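Werkstattbuch Rettungswinde, Station Presholm

Eintrag 2020-03-24, Yến Tô

Seilprüfung nach dem Einsatz am Stausee

Die Winde ist gestern Abend vom Hubschrauber abgebaut und steht jetzt auf Bock 2. Der Windenführer hat gemeldet, dass das Seil beim Einholen zweimal geruckt hat, beide Male kurz vor dem Ende. Am Haken hing zu diesem Zeitpunkt nur der leere Rettungssack. Zählerstand der Winde: 2329 Zyklen. Das letzte Seil wurde im Dezember eingebaut, es ist also noch nicht alt.

Ich habe das Seil ganz abgespult und mit dem Baumwolltuch abgezogen, langsam, in beide Richtungen. Bei den letzten Metern vor dem Haken bleibt das Tuch an einer Stelle hängen. Mit der Lupe sehe ich dort einen gebrochenen Draht in der Außenlage. Nach unserem Handbuch ist das noch zulässig, aber die Stelle liegt genau dort, wo auch das Rucken war. Ich möchte das Seil deshalb nicht wieder einbauen. Bansal hat ein neues auf Lager, die Bestellung ist geschrieben, die Unterschrift fehlt noch.

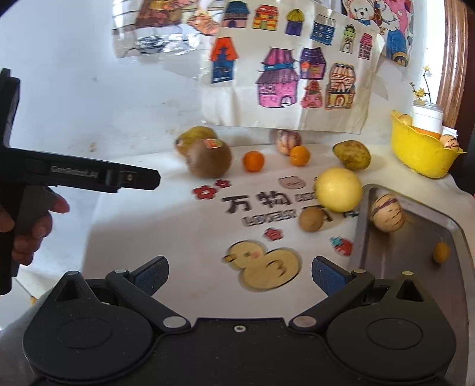

Seilführung und Bremse

Die Führungsrolle läuft frei, das Lager macht kein Geräusch. An der Flanke ist eine kleine Riefe, ich spüre sie mit dem Fingernagel. Ob die Riefe vom Draht kommt oder der Draht von der Riefe, kann ich nicht sagen. Die Rolle wird auch getauscht.

Bremsprobe mit 200 kg Prüfgewicht: gehalten, kein Nachlaufen. Danach 20 Hübe ohne Last, die Stromaufnahme war gleichmäßig. Das Rucken konnte ich auf dem Bock nicht wiederholen. Die Endschalter habe ich nur geprüft und nicht verstellt – bitte auch so lassen, bis das neue Seil drauf ist.

Die Grundüberholung ist bei 4000 Zyklen fällig. Jidmont fragt, ob man sie vorziehen kann, weil die Winde jetzt sowieso unten ist. Ich bin eher dagegen, die Ersatzwinde aus Bunum hat einen anderen Stecker und der Adapter ist noch nicht freigegeben.
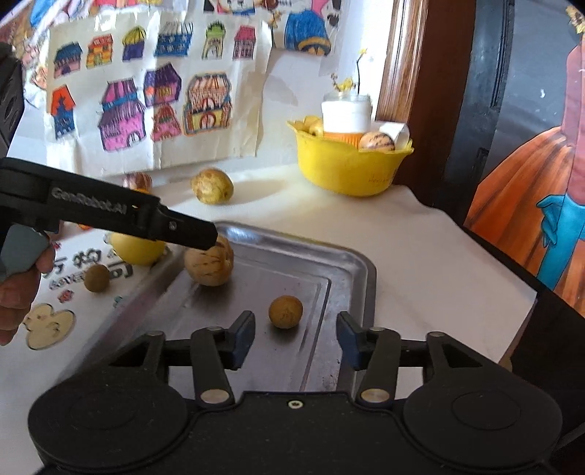
Für die abgebauten Kleinteile fehlt mir noch eine ordentliche Ablage. Die Schrauben vom Gehäusedeckel liegen im Moment in einer Kartonschachtel, und darin findet man nichts wieder. Am besten wäre ein Edelstahltablett mit hochgezogenem, abgerundetem Rand wie das, auf dem die Longan und die Pepino liegen, da rollt so leicht nichts herunter. Kratzer stören dabei nicht. Ich brauche zwei davon, eines für Teile, die wieder eingebaut werden, und eines für Ausschuss. Das alte Seil bitte nicht wegwerfen, ich schneide das Stück mit dem Drahtbruch heraus und hänge einen Zettel mit dem Zählerstand daran.

Offen: Unterschrift Bestellung, Führungsrolle, Freigabe Adapter. Nach dem Einbau noch einmal Bremsprobe und Standlauf am Hubschrauber, dann erst Meldung an die Leitstelle.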